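3.2 Announcement timing and the ensemble cast

The second group of programs in our sample are animated series that introduced a new supporting character between seasons. We treat these apart from the spin-offs in Section 3.1 for a simple reason. A spin-off needs its own title, its own slot and often its own writing staff, while a new supporting character only needs room in the episodes that are already planned. The two kinds of announcement are handled by different people inside a studio and reach the audience by different routes.

Drelness is the clearest case. The series had finished its first season when the producers used a fan convention panel in September to present a new sidekick. The panel lasted under an hour, and most of that time went to the voice cast. The character was shown in a short clip near the end. Berhe and Vlachou, who coded the recording for this study, marked 43 separate audience reactions, and the majority came during the cast's unscripted talk. The clip itself drew 2 of them. We do not take this to mean that the clip was poorly received. People tend to go quiet when they are watching something for the first time, and a count of audible reactions will miss that.

Brandanton followed a different plan. Its new character was announced in a written release with a single still, and the cast did not appear in public until the episodes had begun to air. Discussion on the two fan boards we followed was slower to start but went on for longer. Posts in the first week were mostly guesses about the plot. Later posts turned to the voice work and to whether the character took screen time away from the older members of the group – a complaint that also came up for Drelness, though less often.
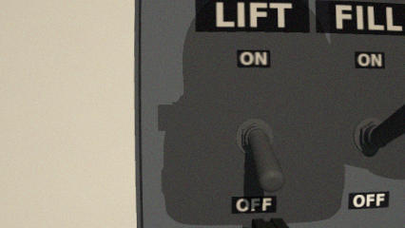
Figure 4. Detail of a computer-rendered control panel, with the labels "LIFT" and "FILL" on black.

To compare the two boards we drew a sample of 500 posts for each series and sorted them by topic. Yatsenko and Frei did the sorting separately and then met to settle the posts on which they had disagreed. Most of the disagreements concerned jokes. A post that quotes a line of dialogue with no further comment may be praise, mockery or just habit, and we found no dependable way to tell these apart. Such posts were placed in a category of their own and left out of the comparison.

Gellden is included here with some caution. Its new character had been part of the original pitch, was cut before the first season, and came back in the second. Longtime followers already knew the design from early artwork, so the announcement was partly a return. Todorova has argued in conversation with us that it belongs with the revivals in Section 3.3. We have kept it in this group on the grounds that the studio's own material presented the character as new, and that younger viewers would have had no reason to think otherwise.

The board archives for all three series were last checked on 20 January 2024. One of the Brandanton threads had been closed by then, and its later pages could no longer be read. We used the copy saved during the first round of coding.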